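Cinex Tower Notes

README for the parts list, the fitting notes and the bench layout

Version 2. Maintained by Hema Pai. Last tidied in March.

What is in this folder

Cinex Tower Notes is a set of short written records about fitting and removing the small parts of a desktop computer. Each record covers one go at one part: what was being fitted, where it was meant to go, how it ended up and anything odd about it. There are around 1,000 records. Most are one or two sentences long.

The records were written at the bench by the people doing the work and typed up later. Spelling has been corrected. Wording has been left alone, so the same part can turn up under more than one name (see "Names for parts").

Files

parts.csv — one row for each part or practice piece, with a short code and a plain description.
records.csv — the fitting notes themselves.
layout.txt — where things go on the bench at the start of a session.
words.txt — the list of names used for each part.
CHANGES.txt — what changed between versions.

All files are UTF-8 text. The CSV files use commas and have a header row. Notes that contain a comma are in double quotes.

Columns in records.csv

record: a running number. Gaps are records that were withdrawn.
part: the code from parts.csv.
place: "case" for work inside the real computer, "plate" for work on the grey practice plate.
action: fit, remove, reseat or check.
result: done, partly done, not done or not recorded.
note: free text, as written.
spare: blank in this version. Please don't use it, it will go in the next one.

The result column describes how a part sat at the end of the attempt and nothing more. No computer was switched on to test anything, so "done" doesn't mean the part works. "Partly done" was used for parts that were in at one end and proud at the other, and for screws that had started in the thread but were not down.

"Not recorded" is its own value. It means the person left the box blank on the sheet. There are 31 of these and they have been kept so that the row count matches the paper.

The case and the plate

Records come from two places on the bench. The first is an ordinary desktop tower with its side open. The second is a flat grey plate with raised blocks and brackets on it, used for practice. The plate gives people the reach and the rough lie of the parts without a real board to scratch.

We had three versions of the plate. The first two were too shallow and parts fell over in them. All records marked "plate" refer to the third. Sirnus drew it, and the drawing is kept with them; ask if you want a copy, it isn't in this folder.

The tower came from a batch that Shimada was clearing out. We did not clean it beyond wiping it down, and the labels inside were left on. If you are matching notes to a different case, be careful with any note that says "left" or "right". Those words are meant from the front of the bench with the case on its side, and the motherboard will be somewhere else in another make of case.

Names for parts

People at the bench do not all use the same words. The most common muddles are:

"Stick", "strip" and "module" all mean a memory module.
"Card" is usually an expansion card, but in the early records it sometimes means a memory module as well.
"Cage" and "bay" are both used for the drive housings. The parts list separates them, the notes often don't.
"Rail" can be a blue plastic drive rail or part of the metal frame of the bench. Check the part code before relying on it.
"Thumbscrew" means any screw with a head big enough to turn by hand.
"Blanking plate" and "slot cover" are the same thing.

The file words.txt has the full list. If you find a word that is missing, send the record number with it.

Setting out the bench

1. Clear the slats and wipe them. Small screws drop through, so look underneath too.
2. Lay the tower on its side with the open side up.
3. Put the practice plate to the left of the tower, flat on the slats.
4. Move loose leads away from the memory slots before starting. Leave the power leads plugged in where they are.
5. Put loose screws in the tin, never on the plate.
6. Hold boards by the edges and keep fingers off the contacts.

A session was 9 records or fewer. After that people got careless with the clips and the notes got shorter.

Known problems

Some of the early notes were written after lunch for work done before it, and the details are thin. They can't be picked out from the file.

Records for cables are patchy. The leads in the case cross over each other a good deal, and several notes say only "black lead" without saying which one. We have not tried to guess.

The part codes for slot covers changed in version 2. Anything written against version 1 will need its codes updated, and CHANGES.txt has the old and new codes side by side.

Use

You may use the records for teaching, for testing parts lists and for research. Please say which version you used. Don't treat the notes as repair instructions — they record what people did, including the mistakes.

Corrections can go to Hema Pai. Give the record number and the words you think are wrong. Paper sheets are kept until the next version is out.

Pictures

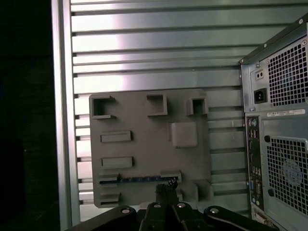
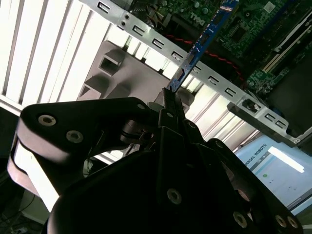
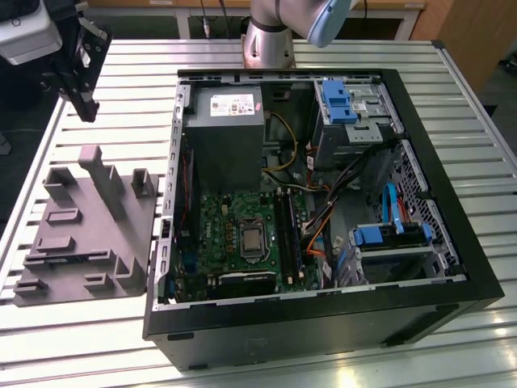

Cinex Bench Group, Bovura Workshops

The first picture is the one to have open when reading the plate records. Notes that mention "the long slot" mean the one near the bottom of the plate, with the thin blue strip and its row of tiny contacts in it. "Top sockets" are the three hollow square ones along the top edge, and "the solid block" is the raised square just below the right-hand one.

In the second, the silver bracket with the row of small rectangular cutouts is what the notes call "the long bracket". The black thumbscrew on its raised tab is listed in parts.csv under fixings.

The third has the tower and the plate side by side. The power supply is the grey box at the upper left inside the case, with the white label, and the silver processor is near the middle of the green board. The drive bay with the blue rails and clips is at the lower right. In records.csv its part code begins with D, and the cage with the bright blue latch has a code beginning with C.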